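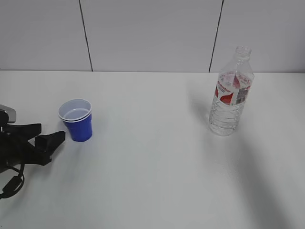 Building an arm at the Ondwood workshop

Members' projects: an interview with Birthe Brøndum

Birthe Brøndum joined the Ondwood shared workshop to repair a set of dining chairs. Two winters later she occupies a bench in the rear room, where she and fellow member Arsalan Magsi are building a robotic arm intended to pick up light household objects and set them down again elsewhere on a table.

The project began in January, when Ms Brøndum bought a used arm from a closing laboratory supply firm. It arrived without a gripper and without a manual. "I had a base, a set of joints and a bag of screws, and I could not have told you which screws belonged to what," she said. "Arsalan looked in the bag and said that at least the screws were good."

Mr Magsi, a retired lift engineer, took charge of the wiring. The control software, which the pair have named Plevisach after a misheard place name on the radio, was written by Ms Brøndum in the evenings. She describes it as plain. It reads the position of each joint 50 times a second and stops the motors if any reading looks wrong.

The gripper has taken up the greater part of the work. The present version, with two black fingers, is the ninth. Earlier ones closed too quickly, or came together slightly out of line, so that an object turned as it was lifted. "A disposable cup is a harder thing to hold than people expect," Ms Brøndum said. "It is wide at the top and narrow at the base, and it gives when you squeeze. If you set the force for a bottle, you crush the cup. If you set it for the cup, a full bottle slides straight through."

The two objects therefore serve as the standard test. A blue party cup and a plastic drinks bottle are placed well apart on a white table, and the arm is asked to deal with the cup first. In the most recent series it lifted the cup cleanly in 36 attempts out of 50. Mr Magsi keeps the results in a school exercise book, with remarks in the margin. Several of these concern the cable, which hangs in a loop beneath the gripper and has twice caught on the edge of the table. He would like to route it along the arm. Ms Brøndum prefers to leave it where she can reach it until the fingers are settled.

"We have discussed it," she said.

Asked about cost, she put the total at a little less than a good bicycle, excluding the motor she ruined in the first month by connecting it backwards. The workshop charges the project no extra fee, but asks that the arm be switched off at the wall whenever both builders are away from the bench — a rule introduced by the workshop manager, Kendra Gagnon, and one which Ms Brøndum supports.

The next task is a soft lining for the fingers. Samples of rubber sheet have been ordered in two thicknesses, and the series of 50 will be repeated with each. Members who wish to watch may come to the rear room after 10 in the morning, and are asked to stay behind the line on the floor while the arm is powered.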